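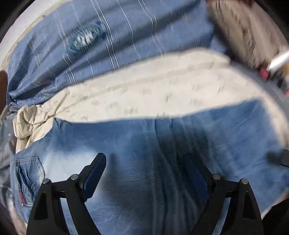
The Ferry to Plorkside

My grandmother kept the ferry money in a tea tin, and she counted it every Sunday night even in winter, when there was nothing to count. When she died the tin came to me, together with the boat, the debt on the boat, and a man named Corentin Delorme, who had worked on the boat longer than I had been alive.

"You will sell it," he said to me on the first morning. He did not say it like a question.

"I don't know yet," I said.

"Your uncle would sell it."

"My uncle is not here."

He went to start the engine. It was August and the water was very low. On the other side you could see Plorkside with its yellow church, and under it the long stones which in other years are covered. The crossing takes nine minutes if the river is polite. My grandmother always said this, "if the river is polite", and when I was small I believed she talked about a person.

The new bridge at Gradis was going to open after the summer. All the people knew it. They still came to the landing, the women with the cheese, the school teacher, two boys with one bicycle, but they talked about the bridge the whole way across, in front of us, as people talk about a wedding in front of somebody who is not invited. The teacher had measured that she would save 400 hours in her life. I don't know how she calculated this.

A letter had come from a company in Ultetti. They wanted the boat for a restaurant. They would take out the engine and put in a kitchen, and they would pay 600 more than the debt. I read the letter to Corentin while he was eating his bread.

"What will they cook?" he asked.

"It does not say."

"Fish, I suppose." He looked at the river for some time. "There was never a good fish in this river."

That evening we had only one passenger, an old woman called Mrs. Ranjbar, with a clock wrapped in a blanket. She wanted to bring it to her sister. In the middle of the river she asked Corentin to stop.

"Stop here?" he said.

"My husband asked you to stop here once. You don't remember it. He wanted to tell me something and he was afraid he would not finish before the other side."

Corentin turned the engine down until we were almost not moving. The current took us a little, very softly, toward the stones. I waited for her to tell us what the husband had said, but she only sat and held the clock, which was making its noise inside the blanket. After a while she nodded, and he brought us back to the line.

At the landing she wanted to pay double. Corentin took the coins for one crossing and closed her hand over the others.

"I do remember it," he said to me on the way home. "He talked the whole time about a roof. The price of a new roof."

"Will you tell her?"

"She was there," he said. "She knows about the roof."

I put the coins in the tin when I came home. The letter from Ultetti was lying on the kitchen table, next to the lamp, and I moved it to the window so I would have a place to count. Then I washed my plate, and I set the alarm for the first crossing.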